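Blog > Out and About > Open day at the Tzanetos lab

Home About Archive Recipes Contact

I nearly didn't go. It's a 79 kilometre drive from Stistdale to Brevport, it was bucketing down, and I'd told myself April was going to be my month of getting the garden sorted. But my cousin had a spare spot for the surgical robotics open day at Tzanetos, and I am a complete sucker for anything with a lab coat and free bikkies. So off we went!

The place was packed by 11. Someone at the door said they'd had 276 people register, and I reckon every one of them was in the foyer shaking out an umbrella. We got blue lanyards and were put in the group led by Manolis Balaskas, who trains surgeons on the Flurnen system and has clearly answered "does it ever go rogue?" more times than he'd like (no, a person is driving it the whole time).

The bit I'd come for was the suturing. I sew, badly, mostly hems and the odd quilt, so I figured I'd have opinions. I did not expect to be leaning so far forward that the bloke behind me had to ask me to sit back! The close-up view goes onto a big screen and everything is enormous and shiny and pink. You get the silver jaws gripping a thick pale strand on one side, the black instrument facing them, and then this fine dark thread going off in a great big loop over the tissue. My own thread does that too, usually just before it knots itself around the cat.

What got me was how close together the two tips were working. Manolis told us the hard part for beginners is thread management, keeping the spare length out of your own way, and I felt very seen. There was a neat little knot lower down on the left as well, and I'll admit I was jealous of it. 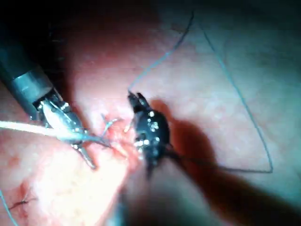

Having a go myself

After lunch (egg sandwiches, very decent) they let us on the practice consoles, with foam pads and coloured rings. You put your head in the viewer, your fingers in the grips, and suddenly your hands are somewhere else. I moved 2 rings onto a peg and dropped the rest. Dionysis Lazaridis, who was minding our console, said that was fine for a first try, and I've decided to believe him.

My cousin got the lot on, of course, and talked about it all the way home. They're running another one in spring and I've already put my name down.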